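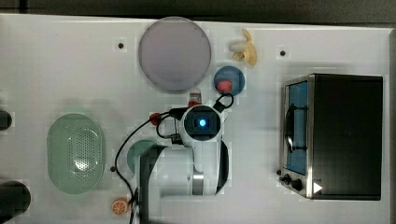
# Chapter 5: Working Rules for Tabletop Arms

Most small arms are installed on a shared bench, and most incidents on such benches involve cables, loose objects or a person reaching in during motion. This chapter sets out the rules used in the rest of the book. They are drawn from the bench code written by Glória Caldeira for the Cunha teaching laboratory and apply to any light arm with a two-finger gripper.

Three terms are needed first.

- **Reach zone** — the area the gripper can touch at full extension, plus a margin of 12 cm.
- **Fixture** — any object the arm works on but does not lift, such as an oven or a rack.
- **Slack** — cable length beyond what the longest move requires.

Section 5.1 covers the reach zone and its marking. Section 5.2 deals with slack, which must be checked through the full range of every joint before power is applied. Fixtures with doors are treated separately in Section 5.3, as an open door changes the reach zone.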